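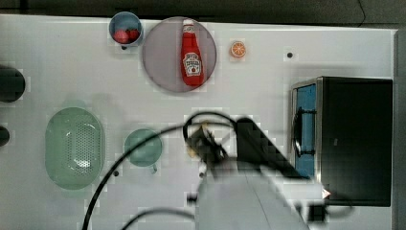 Getting the counter ready for a small oven lunch

A countertop oven saves heating the big one for two sandwiches, but it takes up a lot of the work surface. In a small kitchen, where you put everything else matters more than it would on a long counter. These are the habits we have settled on for light meals and snacks.

Clear first, then set out

Take everything off the surface except the oven. Wipe down with a damp cloth and a drop of dish soap, then go over it again with plain water. White tops show red stains faster than dark ones, so get to ketchup, berry juice and tomato while they are fresh. If a stain has already set, spread a paste of baking soda and water over it, leave it for 5 minutes and wipe it off. Try it on a hidden corner first. Don't use a scouring pad on a glossy finish. The scratches hold color, and the next stain will be worse.

Set out only what the meal needs: the plate you will eat from, a bowl for fruit, the ketchup, any garnish. Leave the jars and the bread bag in the cupboard until you want them.

Where the oven goes

Put it at one end of the work area, on a level surface that can take heat. Check the manual for the gap it needs at the back, sides and top, and keep to it. Manuals differ quite a bit on this. The outside of the case gets hot on most models, so keep plastic bottles, paper towels and dish cloths well away while it is on.

Run the cord behind the oven and not across the space where you work. Plug it straight into the wall. Extension cords and power strips are a poor choice for anything that heats.

Keep one clear patch beside the oven, big enough for a hot tray, with a trivet or a folded dry towel on it before you open the door. A damp towel lets the heat through quickly and you will feel it.

Ketchup

An opened bottle lasts longest in the refrigerator. If you like it at room temperature, take it out when you turn the oven on and it will have lost its chill by the time the food is ready.

With a squeeze bottle, wipe the cap after each use. Dried ketchup around the opening is what makes it spurt sideways. When the opening is already clogged, unscrew the cap, soak it in warm water and clear the hole with a toothpick. Dry it before it goes back on, or the first squeeze will be watery.

For the last of the bottle, store it upside down in the refrigerator door overnight. Dimas Lubis wrote in to suggest adding a spoonful of vinegar and shaking, which works well if the ketchup is going into a sauce. On fries it is a little sharp.

Strawberries and citrus

Wash strawberries just before you eat them. Washed berries go soft in a day, even in the refrigerator. Rinse them with the green tops still on, then hull them, so they don't take in water. Store the rest unwashed in a shallow container lined with a paper towel, and take out any soft ones as you find them.

A small bowl is better than the main plate for cut fruit. The juice stays where it belongs and the bread doesn't get wet.

Cut citrus dries out quickly on the face. Slice what you need and put the remaining half cut side down on a saucer in the refrigerator. Leftover slices can be frozen flat on a tray, then moved to a bag — handy for water or iced tea. Cut acidic fruit shouldn't sit on marble or other soft stone, where it can leave a dull mark. Laminate is more forgiving, but wipe up the juice anyway.

Using the oven

At 300 degrees most rolls and slices of leftover pizza warm through without burning on top. Start checking early, as small ovens put the food close to the element and the top browns first. If the cheese is getting dark before the middle is hot, lay a piece of foil loosely over it, kept well clear of the element.

Food should sit in a single layer with some space around it. Two small batches come out better than one crowded one.

Empty the crumb tray once a week, or after anything with cheese. Unplug the oven and let it cool all the way first. Old crumbs smoke, and enough of them can catch fire. Wash the tray in warm soapy water and dry it before sliding it back in.

The door glass comes clean with the same baking soda paste as the counter. Rizal Simanjuntak uses a plastic scraper for the baked-on spots, held flat. Keep water and spray cleaners off the heating elements — put the cleaner on the cloth and not in the oven.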